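The **Jalex cell** is a two-arm sorting station at the Storkside workshop, built to move small goods between plastic bins on a tabletop. It is usually cited for its maintenance schedule, which its builder, Neves, promotes as nearly hands-free. The workshop's own log gives less reason for confidence.

## Setup

Each arm carries a black two-finger gripper. Setup begins with the bins, which go side by side on the white table, and the arms are then taught a pickup point above each one. Neves claims that a taught point holds for 1,000 cycles. Storkside has never published a test that bears this out, and its staff recheck the points every 500.

Cable routing is the other main task. The gripper cable needs enough slack for the wrist to turn, but slack tends to end up where the work is. The manual covers this in one sentence and leaves the length of the loop to the installer.

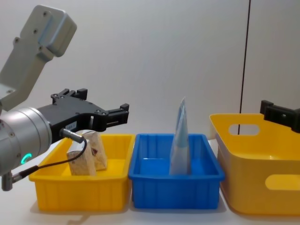
Bernardo Loureiro has argued that the loop should be tied back along the arm before any teaching is done, and that a cable crossing a block in the bin will sooner or later be gripped along with it. Neves answered that a tied cable wears faster at the wrist. Neither side has offered figures.

## Upkeep and repair

The log lists 3 sensor plugs replaced in the first 2,615 cycles. Neves blamed rough handling. The log itself names no cause, and two of the entries are too short to support any theory.

Finger pads are swapped when the notches look worn, a standard that depends a good deal on who is looking. After a swap the gripper is closed on a wooden block and the grip force is set again. Soft items, such as folded plastic bags, call for a lower setting, and the factory value is widely thought to be too high for them.

A calibration tool sold under the name Jisetti is said to cut setup time in half. The claim rests on a single trial in May, run by the seller, and the cell at Storkside is still set up by hand.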